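Medication Room and Treatment Cart Safety Checklist, With My Comments
Wetberg Outpatient Clinic, second floor
Walked on 17th April

I've been doing this round long enough that I know which drawer sticks, so forgive me if some of these notes read like I'm talking to myself. Items are marked OK, FIX or WATCH. Anything marked FIX goes to the charge desk the same day.

1. Medication room door closes and latches by itself - OK
Let it swing shut from fully open, then from barely open. It caught both times. Back in December it wouldn't latch from the half-open position and we all got into the habit of bumping it with a hip. Please lose that habit!

2. Badge reader log matches staff list - WATCH
Two badges on the list belong to people who moved over to the Flisham site. They should have been switched off when they transferred. I've sent the request and will look again next round.

3. Refrigerator temperature log complete - FIX
There's a blank on the Saturday morning line. The readings on either side of it are in range, and the vaccine fridge alarm didn't go off, but a blank is a blank. Write the number down when you read it, even if the phone is ringing.

4. Power cords, plugs and chargers - OK
I check these with my hands as well as my eyes (run your fingers along the cord, feel for nicks, look hard at where it meets the plug). Nothing frayed, nothing warm, nothing running across a walkway. The pump chargers are all on wall outlets and not on a power strip.

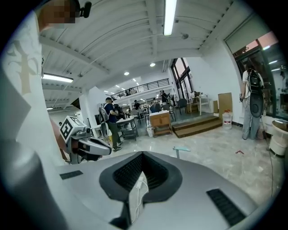

One of the evening nurses asked whether personal phone chargers count under item 4. They do, she was told last year, but then she'd heard the opposite at Flisham, and could I please put it in writing so she can stop arguing about it at shift change.

So, in writing: yes, they count. If it plugs into our wall, it gets looked at. Keep personal chargers out of the medication room altogether and use the break room outlets.

5. Sharps containers below the fill line - FIX
The one by bay 2 was over the line. I swapped it on the spot, but I'm leaving it as FIX so that somebody besides me reads it. Nobody should be pushing anything down into a full container, ever.

6. High-alert drugs stored apart and labeled - OK
Insulin pens each have a patient label and an opened date. Heparin strengths are in separate bins with the bright stickers facing out. I'm really pleased with this one, it was a mess when we started.

7. Expired stock pulled - FIX
I pulled 23 items, mostly saline flushes and a box of dressing kits hiding behind the newer ones. New stock goes to the back! I know it's quicker to drop it in front.

8. Treatment cart locks - WATCH
The Kaufmann cart locks fine but the key is stiff. The older cart takes two tries. Neither one was left open, and I went by both of them twice at busy times.

9. Floor clear around carts and sinks - OK
Dry, no boxes, no loose mats. I also look at shoes on this one (sorry) and everybody's were closed at the toe. 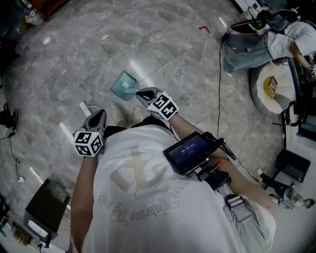
From the comment sheet taped up by the sink: "Can we add the hallway outside the lab to item 9? The mop bucket gets parked there around lunch and patients with walkers have to steer past it."

Good catch, and I've added it as 9b starting next round. In the meantime, if you see the bucket there, just roll it into the utility closet.

10. Hand gel dispensers filled and working - OK
All of them gave a full squirt. The Corkier refills fit the new dispensers but you have to press until they click.

11. Emergency kit sealed, seal number recorded - OK
Seal number matches the sheet. Earliest expiration inside is the glucose gel, and I've put a reminder on the board.

12. Teaching sheets for patients up to date - WATCH
The blood thinner handout is the current one. The inhaler handout in the rack is the old version, with the old phone number on it. I took out what I could find, but check your own clipboards too.

Still open from last time: the light over the prep counter. It flickers less than it did. Maintenance has the ticket, and I'll ask again on my way out tonight.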